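Flat pads or ribbed pads for picking up clothes with a hand-held gripper?

Posted by Callum Furnival, 2023-10-06
Tags: grippers, soft goods, finger pads

I'm comparing finger pads for a two-finger hand-held gripper with a wrist camera. The work is clothing: pick up a sleeve or a hem, lift it, lay it down again somewhere else. The fingers are black with blue pads. My two candidates are the Lovari soft pad and the Ratau pad, which is stiffer and costs more. I have run 80 picks with each on the same set of clothes.
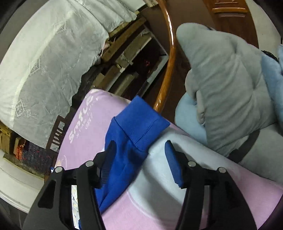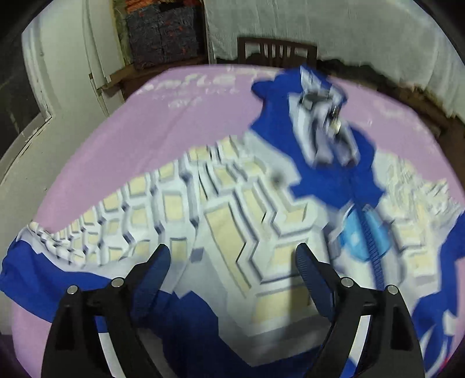

With the Lovari pad I dropped the garment 19 times, and with the Ratau pad 34 times. Most of the drops in both sets were on thin fabric. A thick part with some structure to it, like the ribbed cuff on the royal-blue sleeve in the first picture, is easy for either pad when it is bunched up between the fingers. Zippers are the other trouble spot. On a garment like the one in the second picture I try to stay off the zipper tape, because the stiff pad rides up on it and lets the cloth next to it slide out.

I expected the stiffer pad to win and it didn't. Is it the material, or am I closing the fingers wrong? I use the same closing force for both. The camera is fixed behind the fingers and I'd like to leave it where it is.

Jamie Dobson
Same closing force is probably your problem. A stiff pad touches the cloth over a smaller area unless the two faces meet flat, and on most angled fingers they don't. Check it before you buy anything else. Put a strip of carbon paper between two sheets of plain paper, close the gripper on it, and look at the mark. If you only get a line along one edge, shim the pad at its base until you get a full rectangle. I had to do that on one finger and not the other.

After that, run the 80 again with the stiff pad. Change one thing per run and keep the order of the clothes the same. Also wipe the pads with alcohol between sets. Lint builds up fast on cotton and a linty pad slips on everything. I let mine go until January last winter and lost a week of results.

For thin fabric, come in lower and push the cloth together a little before you close, so there is a fold between the pads. Pinching a single flat layer is hard for any pad I have tried.

Lorkdale
just get the Mapplebeck ones. had mine for 2,000 picks and they still look fine. never tried the Ratau

Callum Furnival
Thanks, Jamie. I did the carbon paper check and the right finger only marks along the top edge. I'll shim it and run the stiff pad again. Lorkdale, do the Mapplebeck pads screw on or are they glued? I don't want to glue anything to these fingers.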